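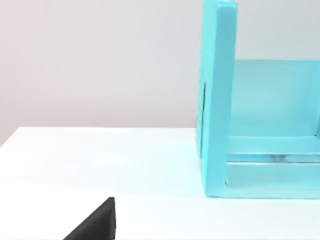

How often should a PU leather costume jacket be cleaned?

After every full day of wear, wipe the lining and collar. The outer shell needs a wipe only when it has picked up makeup, food or hand marks. Deep cleaning more than twice a year shortens the life of the coating.

Polyurethane leather is a thin plastic film bonded to a woven or knitted backing. The film resists water. The backing does not, and the bond between them fails under heat and solvents. Most damage to replica jackets comes from the care used on real hide: saddle soap, mink oil, conditioner. None of these soak in. They sit on the film, attract lint and in some cases soften it.

Routine wipe-down

Mix one teaspoon of plain dish soap into a quart of lukewarm water. Dampen a microfiber cloth, wring it until it no longer drips, and wipe in straight strokes along the panels. Go over the same panels with a second cloth and clean water. Dry with a towel. Leave the jacket open on a wide hanger overnight, away from radiators.

Seams and piping collect face powder. A soft toothbrush works here, used dry first. Wet powder turns to paste and is harder to lift out of a stitch line.

Makeup on the collar

Greasepaint: blot with cornstarch, wait 20 minutes, brush off, then use the soap mix. Do not use acetone or nail polish remover at any strength. Rubbing alcohol will take the color off many maroon and red coatings, so test inside the hem if nothing else has worked. Setting spray leaves a dull patch that usually comes off with warm water alone.

Odor

Turn the jacket inside out and hang it in moving air for a full day. For the lining, use cheap vodka or a fabric spray in a fine mist, held 12 inches away. Keep it off the shell. Freezing does little for odor and can crack older film at the folds.

Creases from shipping

Hang the jacket in a bathroom during a hot shower, then smooth the panels by hand while they are warm. If a crease remains, lay a cotton pillowcase over it and use a hair dryer on low, moving constantly. Stop when the panel is warm to the touch. An iron will mark it, even through cloth.

Stuck zippers

Run a plain white candle or a graphite pencil along the teeth. Wipe off the excess before wearing the jacket over a light-colored shirt. Oil sprays migrate into the backing tape and stain it.

Raised emblems

Molded chest emblems are generally glued. When an edge lifts, clean both surfaces, let them dry, and apply a flexible fabric adhesive with a toothpick. Weight it with a book for the time printed on the tube. Super glue dries brittle and lets go the first time the wearer bends forward — usually with a strip of the coating attached.

Storage

Use a wide molded hanger and a cotton garment bag. Dry-cleaning plastic holds moisture and can stick to the film in a warm closet. Leave space between two coated jackets, or put a cotton sheet between them; dark dye will transfer to a lighter panel over a summer. If the jacket has to be folded, stuff the sleeves with acid-free tissue and refold it along different lines every few months.

Peeling

Once the film flakes across a whole panel, it cannot be repaired. Small spots at the cuff or pocket edge can be trimmed with nail scissors and touched up with flexible acrylic leather paint in two thin coats — allow a day between them.

Page last checked by Aarne Valtonen, October 31, 2019.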